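Stillcombe, prep room, walk-through checklist
Thursday, March 12, 2020
Checked by: Magdolna Bozsik

1. Table steady, front edge clear. OK.

2. Felt pad flat under furniture. OK, I guess. It's thick, and I'm told it "stops sliding." Has anyone tested that with a full drawer?

3. Drawer unit, pull handle tight. OK today. The September sheet says the same, and the screws needed redoing 2 days later.

4. Cabinet stacked on drawer unit. NOT PASSED. The cabinet sticks out a little past the unit on both sides, and I found no record of anything fastening the two together. "It's heavy enough" isn't a fastening.
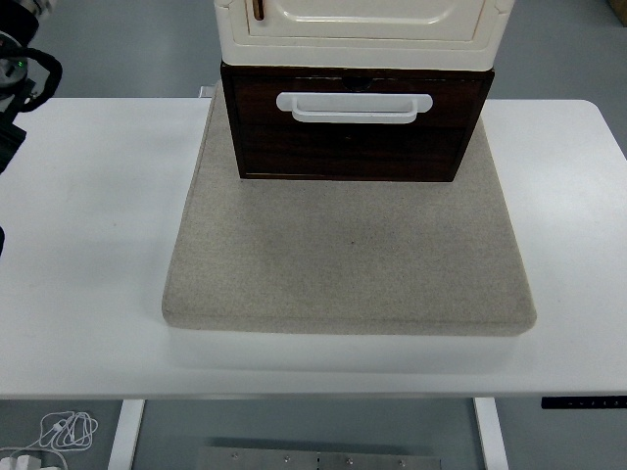

Giang Bạch replied that the stack passed last time under form 866 and that a strap kit from Loltik is already on order, so item 4 should read "pending."

I'm leaving it as not passed. An order isn't a strap.

5. Cabinet door stays shut when bumped. Not tried until item 4 is fixed.

6. Load label on drawer unit. Couldn't find one in the paperwork either. Ask Drelach.

Recheck in 7 days.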